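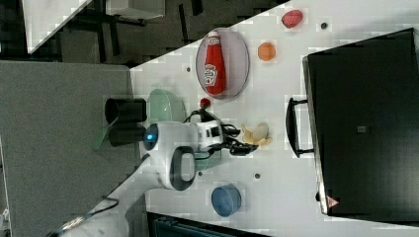
12/07/2019 - Table clearing, Hallard arm. The task for this block is the one we keep coming back to: given a small kitchen table with dishes and food left on it, can the arm put dishes with dishes and food with food without someone resetting it halfway. The layout is deliberately untidy. The ketchup bottle goes on the oval plate, the green bowl is tipped on its side close to the gripper, and the blue bowl stands upright by itself. The tipped bowl is the one I care about. An upright bowl gives the planner a rim at a known height. A tipped one gives it a curved wall and a rim at whatever angle it settled.

Protocol as before. 12 layouts, object positions redrawn between layouts, same speed limit throughout. A run is a pass if every item ends up in its zone and nothing leaves the table. Partial credit is logged but not reported.

Result: 7 of 12 passed. All five failures were on bowls. Three were closed grasps on nothing, with the fingers sliding over the wall. The other two lifted fine and lost the bowl during the wrist turn. No failures on the bottle, which surprised me, given how much trouble the Prostis gripper had with smooth round plastic in February.

Timing is the weak point. Median for a full clear was 112 seconds. I did the same layouts by hand and never felt the need to start the stopwatch properly. Most of the arm's time goes to re-planning after each pick, with motion a distant second. Raising the speed limit would buy us very little.

Changes tried after the main set:

Force threshold down one step - fewer slides on the bowl wall, but it now stops early on the soft items. Reverted.

Approach from the low side of a tipped bowl - better. Needs a proper set before I believe it.

Skipping the re-plan when the last pick did not disturb its neighbors - saves time, went wrong once when a bowl rolled after release. The check has to look at the whole table, so the saving shrinks.

On the wider question (Henao want a paragraph for their review): table clearing with known objects, yes, slowly, with a person in the room. Unknown objects, no. Anything with liquid left in it, not attempted. Tustenitz quote 1000 cycles between faults for their sorting cell, but that is one part in one tray, and I would not put the two numbers in the same table.

Next: full set with the low-side approach, bowls only. Log wrist torque during the turn. Check whether the finger pads need replacing before blaming the planner.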